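Chapter 3
The Occupied Room

July 11, 2022
By the Curell Hospitality Textbook Staff

If you have worked your way through the first two chapters, you already know how to take an empty room from checkout to ready. You can strip a bed, make a bed, dust from high to low, and leave a bathroom that you would be glad to use yourself. All of that was practice on rooms that belonged, for an hour or so, to nobody but the housekeeping department. In this chapter we knock on a different kind of door. The guest is staying another night, the suitcase is still in the corner, and the things on the bed and the chairs belong to somebody who will be back for them.

Many students expect the occupied room (some properties call it a stayover) to be the easy one. There is less to change and less to throw away, and on most schedules it is given fewer minutes. At the Ukden, the property whose work sheets we borrow all through this book, a stayover is allowed 24 minutes. The minutes go by faster than you would think, though, and a good share of them are spent on small decisions that never come up in an empty room. Should the shirt on the bed be folded, or hung, or left alone? May the bag be moved from the seat? What about the book lying open, face down, on the pillow? We will get to each of these in turn, and to a good many more, and by the end of the chapter we hope you will find that you have a settled habit for most of them.

Let us begin at the door, where all good housekeeping begins. Knock, say who you are, wait, and knock again. When you are sure you may come in, take two or three steps and stop. Keep your hands at your sides for a moment and simply look. Experienced room attendants do this so quickly that you may not notice them doing it at all, but they could tell you afterward where every personal item was when they came in. We call this the standing look, and you will be asked to practice it until it becomes second nature.

In a traditionally furnished bedroom, the standing look has a lot to take in. There is dark furniture that shows dust, a patterned carpet that hides small things dropped on it, and a number of flat surfaces on which a guest may have put down almost anything. Start with the bed, because it is the largest of those surfaces, and then let your eyes travel around the walls in one direction and come back to where they started.

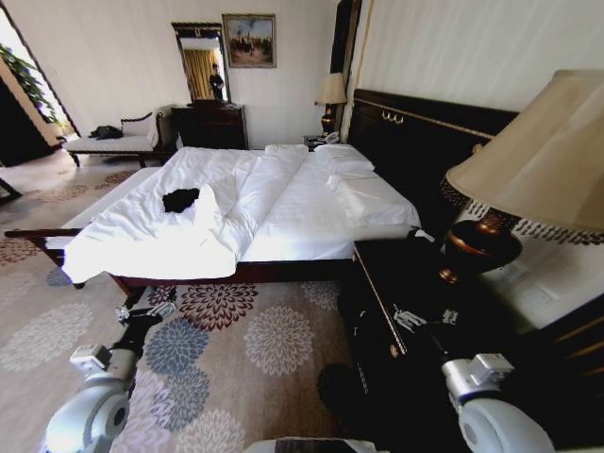
Figure 3.1. A bedroom before straightening, with a black garment on the duvet and a bag on the chaise.

Notice how little there is to put right in a room like the one in Figure 3.1, and how much of it has to do with the two personal items. The duvet is folded back and creased, and smoothing it is a matter of moments. But you cannot smooth a duvet with clothing bunched on top of it, and so the garment comes first. The bag on the chaise is another matter. It is resting on a seat, it is in nobody's way, and nothing you have to do requires you to lift it. A bag stays where the guest has put it, and it stays closed if it is closed and open if it is open. If you must move one to reach the bed, carry it level with both hands and set it back in the same spot when you have finished.

Clothing is where new attendants are most often unsure of themselves, and we have a great deal of sympathy for them. It feels forward to handle a stranger's shirt, and it feels careless to make the bed around it. Properties differ in what they ask. The Verschueren houses have their attendants fold any garment left on a bed and place it on the nearest chair. At the Ukden, nightwear is folded and laid on the pillow, day clothes are folded and laid at the foot of the bed, and anything already on a chair is left there. Learn the rule of the house you work in, and follow it the same way every day of the guest's stay. A guest who finds her sweater on the chair on the first day and on the pillow on the second will wonder where to look for it on the third.

Whatever the rule, the handling is the same. Pick the garment up by the shoulders and let it hang free over the bed before you do anything else with it. Hanging it out this way lets you find the front and the back, straighten a sleeve that has doubled under, and see whether something has been caught up inside, such as a sock or an earring. It also shows you what you are dealing with. A bunched piece of black cloth could be a T-shirt, a skirt, or a pair of leggings, and they are not folded alike. With a T-shirt, keep an even hold on both shoulders so that the body falls flat. If it has lettering across the chest, fold it so that the lettering ends up on top, as the guest will know it at a glance.

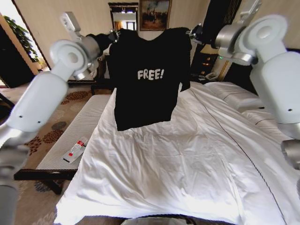 What You Will Learn in This Chapter

The sections that follow take the occupied room in the order in which you will work. We start with the standing look and the bed, including how to refresh a duvet that is not due to be changed. From there we go on to clothing and shoes, then to papers, chargers, and the other odds and ends of the bedside table, and last to the bathroom shelf, which has caused more letters of complaint than all the rest put together. Supplies are covered at the end, with a short note on stocking the Letero cart for a floor that is mostly stayovers.

You will need a practice bed for Section 3.2, with two pillows and a duvet, and a few garments of your own that you do not mind seeing folded over and over again. Allow yourself 20 minutes for the first exercise and do not worry at all about speed. Speed is taken up in the next chapter. Work slowly, put each thing down where you mean it to stay, and when you have finished, go back to the door and look at the room again from the place where you first stood.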